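Work and Automation, Unit 6
Handout: the wash-up area at Clinorthorpe

Read this before the seminar. Bring your own notes on the Kavanagh reading, as we will compare the two workplaces in the second half.

Background

Clinorthorpe is a residential training centre with its own kitchen. It serves 200 people at lunch on a full day, and a smaller number at breakfast and in the evening. Catering is run by a contractor, Grarnen, which took over the kitchen in July of the year before the changes described here. Grarnen bought a robot arm and its control software from a supplier called Dosonov. The arm was meant for one part of the work: taking used plates from the counter, clearing what was left on them and putting them in the sink or the rack.

Before the arm came, the wash-up was done by six people over two shifts. The contract gave them one job title, kitchen porter, but in practice the work was divided. One person scraped and stacked, one loaded the machine, and one put away, swept and fetched. They swapped when they felt like it, usually after the first rush. None of this was written down.

What the supplier asked for

Dosonov sent a site form to be filled in before installation. It asked for the height of the counter, the size of the sink, the plate types in use and the number of items handled in an hour. The supervisor put 900 for the busiest hour, counting cutlery. The form had no space for what came back on the plates, and no space for the order in which the porters did things. When the installers arrived they spent the first two days asking the porters these questions in person.

Note for your essays: this is a common pattern. The task described by managers and the task done by staff are two different tasks, and the machine is normally bought for the first one. Use the terms from Unit 2 here (prescribed work and real work).

Breaking the job into steps

For the purposes of automation the job had to be split up much further than the porters had ever split it. The list agreed for the first version was as follows.

Find a plate on the counter.
Decide whether there is food on it.
If there is food, pick up the food and put it in the waste.
Pick up the plate by the rim.
Move it to the sink without knocking the tap.
Release it and return to the start position.

The second step gave the most trouble. A porter glances at a plate and knows. The arm needed examples, and food does not come in a standard shape. Solid pieces were manageable. Sauce, rice and anything mashed were left to people, and remain so.

The fifth step was given a wide margin after early trials, so the arm takes a longer path than a person would. The porters noticed this straight away and thought it was slow. Measured over a whole shift it was slower than a person in the rush and steadier than a person in the last hour.

What changed for the staff

Nobody lost their job in the first year. One porter left for other reasons and was not replaced, so the team went from six to five. You should decide for yourselves whether that counts as a job loss, and be ready to defend your answer.

Scraping as a full-time station ended. The person who used to do it now watches the arm, deals with the plates it leaves, and clears faults. Grarnen calls this role "line attendant". The pay is the same as before. Training was 20 minutes on the day, plus a laminated sheet.

Break times became fixed. Before, the porters took a break when the counter was clear. With the arm running the counter is cleared at an even rate, and there is no natural gap. The supervisor brought in a timetable, which some of the team preferred and others did not.

Talk between stations dropped. The arm stands where the scraper used to stand, between the counter and the loader, and people on either side of it no longer face each other. This came up in every interview, often before pay or hours were mentioned.

Back strain was reported less often. The old station meant leaning over the sink for long periods. The attendant stands upright and moves about more. Against this, two of the team said their eyes were tired by the end of a shift.

Testing in simulation

New behaviour is tried in a computer model of a kitchen before it is allowed on the real arm. The model is simpler than the place of work, with a few plates and a few kinds of food placed on the counter and in the sink, and the layout can be changed between runs. A failed grasp costs nothing there. Simulation also moves part of the work out of the kitchen altogether, to people who may never have done a wash-up shift. In the view below a red-rimmed plate is in the basin with one piece of food on it, and other food and plates are on the counter outside.

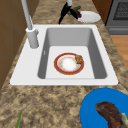 Rochelle Brunton's comment, when the model was shown to the porters, was that whoever set it up ought to come in and do a Friday lunch first. She said the simulated kitchen had the plates in it but left out the people bringing them, and that most of her day was spent dealing with the people. Nobody had asked her what a bad hour was like until the arm was already bolted down.

Her remark should be read next to the section on consultation in the Kavanagh case. There, staff were brought in at the planning stage and several of their suggestions were used, including the position of the waste chute. At Clinorthorpe the porters were told the date of installation and shown the machine. Alby Tamihana, in his interview, put the difference more mildly: he would have moved the rack to the other side, and it would have taken him five minutes to explain why.

Questions for the seminar

Which parts of the porters' work were not on the site form, and who would have known about them?
Is "line attendant" a more skilled job than scraping, a less skilled one, or just a different one? Say what you mean by skill.
If the pay stays the same and the job changes, what would you expect a union representative to ask for?
Who should be in the room when a simulated workplace is being set up?

Written work

One side of A4 on either the second or the fourth question, handed in at the start of the next session. Refer to at least one reading apart from this handout.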